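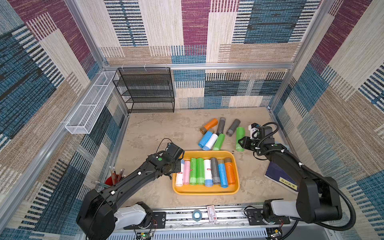

Two-arm cell with the yellow tray, bag rolls packed eight across

Right arm cable conduit keeps creeping toward the gripper, how do you tie yours?
Posted by rudwood_bench, 2025-01-02

Hello all, and happy new year! I look after a small two-arm cell that packs trash bag rolls into a tray and takes them out again, all day long. Both arms are bolted to plates on the front aluminum rail. The left one has behaved beautifully. The right one has a corrugated conduit that loops out along the arm, and after 37 cycles or so of reaching over the pile, the loop has slid down far enough that I worry it'll snag a roll (or the wrist!). I've retied it twice now. Do I need a longer loop, a shorter one, or a better tie? 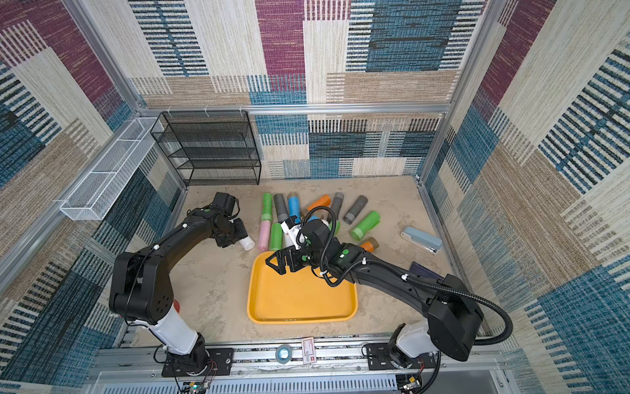 The reach to the back of the pile is the worst move, so that's the one I've been watching. I did keep the left arm's thin cable and its little white clips exactly as they came, in case that matters.

Favgate_Shopfloor
Oh, I know this one well! Power down first, then move the arm by hand to its longest reach and tie the conduit there, with the wrist turned as far as it ever goes. Most people tie it with the arm folded up, and then it pulls every time the arm stretches. Leave yourself a bit of slack at the shoulder and keep it snug on the forearm. I put a wrap of cloth tape under each tie so it can't walk, and mine has gone 121 days without a retie. While you're down there, give the mounting plate bolts a check too, as a loose base shakes everything above it.

drulotia77
shorter loop. worked for me

Cloutier Tinkerer
I'd be careful with shorter, to be fair to both of you. I tried that and wore through a wire at the elbow, and it took me a whole January weekend to find it. Do what Favgate says, then run it at slow speed for 12 cycles with your hand near the stop button and look at the wires down by the board under that base. If they tug at all, you need more slack.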